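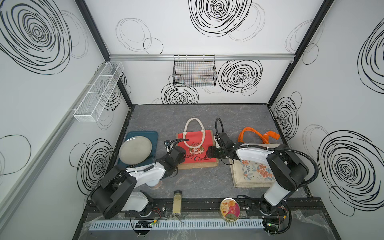
Both arms going in on the red Christmas bag, 5th December.

Quick one tonight, I'm supposed to be packing. Gripper week continues. The Ollura fingers vs the Flusolen ones, same arms, same controller, same bags.

Bags are the worst. Boxes I can do all day. Cloth just moves, you close on a fold and think you've got it and then you've got air. The rope handle on the red one should be the easy grab, big fat loop, sticks up by itself. Ollura got it 5 times out of 12. Flusolen got 9 before I had to stop for dinner so not a fair fight yet, will finish the set tommorow.

Stuff I noticed:

Ollura closes faster but the pads are slick. Might try the Trujillo rubber tape. Cheap fix, ugly.

Flusolen is slower, way better on the floral tote. The canvas bunches up nicely between the fingers.

Wrist cable on the left arm needs a shorter loop. Been saying that since the Trurside build. Still havent done it.

Controller threw error 3314 twice, both times on the right arm. Power cycle cleared it. Manual says "see vendor." Great, thanks.

Haven't touched the plate or the spice jar yet, the jar scares me a bit.

Plan is 300 grabs per gripper before I buy a second set of anything. Numbers when I have them. If anyone knows what 3314 is, comments are open.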